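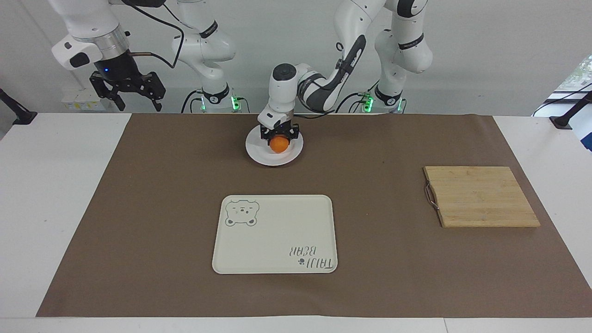

My lease in Ichikawa ended in May and I decided to move everything to the new apartment myself, over two weekends, with a rented van and one friend. I had moved four times before and always paid a company. This time the quotes were higher than I wanted to pay, and I had more time than money. I kept notes as I went, mainly so I would remember what to do differently, and a few people have asked for them.

The distance between the two apartments is short. You could walk it in under an hour. I thought that would make the whole thing easy, and it did make the driving easy, but the driving was the smallest part of the job. Most of the work was stairs. The old place was on the third floor with no elevator. The new one is on the second floor with an elevator that holds two people and one medium box.

I started packing three weeks ahead with the books. Books are a good first thing because you can live without them, and a bad first thing because you fill the hallway with heavy boxes and then have to step around them until moving day. I used small boxes from the grocery store. The ones that held canned drinks were the best. The ones that held leafy vegetables had holes in the sides and a smell, and I stopped taking those.

Kenta Hirose, who helped me both weekends, had moved the year before and gave me one rule: write the room on the box, then write the worst thing in it. So a box would say "kitchen, blender lid" or "bedroom, phone charger." The worst thing means the thing you will be looking for at eleven at night. I followed this for the first half of the boxes and then got lazy. The boxes from the lazy half say "misc" on them, and two are still in the closet.

The van came from a rental place called Flovport. I booked the smaller of the two sizes. It was enough, but only because I had already sold the sofa. If you are deciding between sizes and you have a sofa, get the bigger one. The pickup took longer than it should have. The man at the counter walked me around the van and marked every scratch on a sheet, and there were a lot of scratches. I took my own pictures as well, and at the end they found a mark near the rear door that was not on his sheet but was in my pictures. That was the end of the discussion.

The first weekend was boxes and the small furniture. We did four trips. On the first trip we loaded the van carefully, heavy things low and against the front wall, light things on top, a blanket between the dresser and the lamp. By the fourth trip we were putting things wherever they fit. Nothing broke on any of the trips. The one thing that did break was a serving dish that I dropped in my own kitchen while unpacking it.

I spent the week between with a bed and a table in one apartment and all my plates in the other. I don't recommend this. I had planned it as a way to spread out the work, and it did that, but I ate a lot of rice balls standing up. If I did it again I would keep one box with a bowl, a cup, a pan, a knife and a towel, and move it last.

The second weekend was the bed, the washing machine and the refrigerator. Before you move a washing machine you have to drain it, and before you drain it you should read the instructions, which I had thrown away. I found them online. There is a small filter at the bottom front, and water comes out of it for longer than you expect. Have more towels than you think you need. The refrigerator should be unplugged the night before and kept upright in the van. We strapped it to the side wall and Kenta rode with one hand on the seat back, watching it the whole way.

My landlord's agent, Chiyo Ogura, came for the walk-through the next morning. She was polite and fast. She looked at the stove, the bathroom drain, the window tracks and the wall behind where the refrigerator had been. I had cleaned the first two well and had not thought about the window tracks at all. She wrote them down. I lost a little of my deposit for that and a little more for a dent in the closet door, which I had made in my first month there and had honestly forgotten.

A few things I bought that were worth it — a pair of gloves with rubber palms, a roll of stretch film for keeping drawers shut, and a flat cart with four wheels. The cart was a Plinodano, the cheapest one in the store. It carried everything across both parking lots and it now lives under my desk with the printer on it. The stretch film I had never used before. You wrap the dresser twice around and the drawers stay in, and you can carry it with the clothes still inside if the dresser is small enough. Mine was almost too big.

Things I bought that were not worth it: bubble wrap, which I barely opened because towels and shirts did the same job, and a tape gun that jammed every third box. I went back to tearing tape by hand.

The paperwork took longer than I had planned for. I changed my address with the city, the bank, the phone company and work. I forgot the dentist, and found out when their reminder card was forwarded from the old place. The internet was the slowest. I called two weeks ahead and that was not early enough, so I had none for nine days. My neighbor across the hall, Hiyori Noguchi, told me the library two blocks over has good tables and stays open late, and I did most of my email from there.

I have been in the new apartment since then and I like it. The kitchen gets sun in the morning. The closet is smaller, and that is the other reason those two boxes are still closed. The trucks on the main road bothered me the first week and I don't hear them now.

Would I do it myself again? For this distance, yes, with three people. Two is enough for boxes. For the washing machine on the stairs we stopped at every landing, and my back hurt until the middle of the next week. Kenta is moving again next spring and I have already told him I will help.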